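Okay, I've had a few messages asking how the language exchange term in Tralau went, so I'm finally putting it in one place. Long thread, grab a cuppa!

I found it on the noticeboard outside the uni library in March. Talimlow places students with host families overseas, and you spend your mornings helping in a local school and your afternoons in language class. I'd never even heard of Tralau. I applied that night.

The application was two short essays and a video call. My essays were pretty ordinary, to be fair. I think what got me over the line was that I'd tutored younger kids before, so if you've done anything like that (coaching, babysitting, Scouts) put it in!

Cost, as that's what most of you asked. The program fee was 640 dollars and that covered the host family, class books and the bus pass. Flights were on top. I'd saved 3,000 from my café job and came home with a little left over, mostly thanks to my host mum feeding me like I was headed into hibernation.

My school was on the edge of town, up a hill that I cursed every single morning. 200 kids, one very loud bell, and a staff room where everybody wanted to practise their English on me while I wanted to practise everything else on them. We settled on swapping languages at morning tea.

Favourite lesson: we made a giant paper map of everyone's walk to school. The kids labelled it in English, I had to label mine in their language, and they marked my spelling. In red. They were ruthless and I loved it.

The hard bit was week 2. I was tired, I couldn't follow the jokes at dinner, and I missed my own bed. I rang home and had a cry. Then I started going for a walk with my host sister after tea each night, and that's when the language began to stick for me.

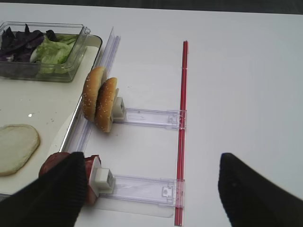
Do you need to speak the language before you go?
Beginners are welcome, and the afternoon classes start from the alphabet, but learning your numbers and some food words on the plane will make your first few days a lot easier.

Packing: good walking shoes, a rain jacket, a small gift from home for your family. I took a tea towel with Aussie birds on it and it went straight up on the kitchen wall, never to touch a dish.

If Tralau is full, have a look at Wesine as well. Smaller town, same set-up, and the students I met from there were just as rapt with it as I was.

Applications for the next round close 5th June. My replies are open, ask me anything, especially about the hill!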